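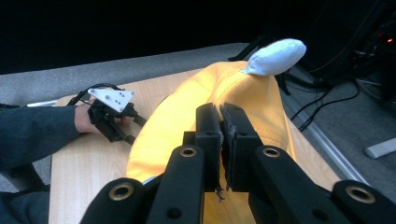
Can a machine fold my laundry yet?

Partly, and slowly. A machine with two arms can fold towels and simple shirts if they come one by one and lie more or less flat. For thick, padded or slippery pieces a person is still quicker, and we will tell you so before you order.

Jesetti Hand Gripper Pair, for teaching cloth work

The Jesetti pair is two gripper tools which you hold in your own hands, one left and one right. You do the chore with them as you would do it with your fingers: pinch, lift, pull flat, turn over. The movements are recorded and can be used later for teaching a robot arm the same work. Customers use the pair for folding, bagging, sorting of small parts and making of beds.

What is in the box
Two hand grippers with parallel jaws
Two sets of finger pads, soft and medium
Two cables, one for each hand
Hex key and spare screws
Printed guide in English

Technical data
Weight of one gripper: 892 g
Widest opening between the pads: 68 mm
Cable length: 2000 mm
Price of the pair: $138 per week on rental. For purchase please ask us.

What works well today

Flat cotton is the easiest. Our customer Hakim, a linen service in Trunbridge, started with kitchen towels and after that moved to pillowcases. Their robot folds both kinds now, and one worker feeds the pieces and takes away the stack. The worker is still needed. When two towels stick together, the robot folds them as one.

What does not work well yet

Padded cloth is hard. A quilted cover or a warm jacket has a top layer and a bottom layer, and the pads often catch only the top one. The fold then opens again when the gripper lets go. A person feels this in the fingers and takes a deeper pinch. The machine has to learn it from many recordings, and in our experience it learns one thickness and then fails on the next.

Buttons, zippers and wet laundry we do not recommend for a first project. Also a full basket, where the robot must find by itself which sleeve belongs to which shirt, is too early for most shops.

Advice for recording

Work on a table with some free space on each side. Move slower than you would by hand, but do not stop in the middle of a fold. Take the seam as a guide when the piece has one. Change the pads when the surface is worn — old pads slip on smooth cloth, and your recordings will have many second tries in them.

Compatibility

The pair connects to the Wukness recorder, version from December or newer. With older versions only one gripper is recognized.

Delivery and return

We send from Trunbridge. Rental begins on the day you receive the box. Pads are a wear part and are not charged on return.

Page updated July 2022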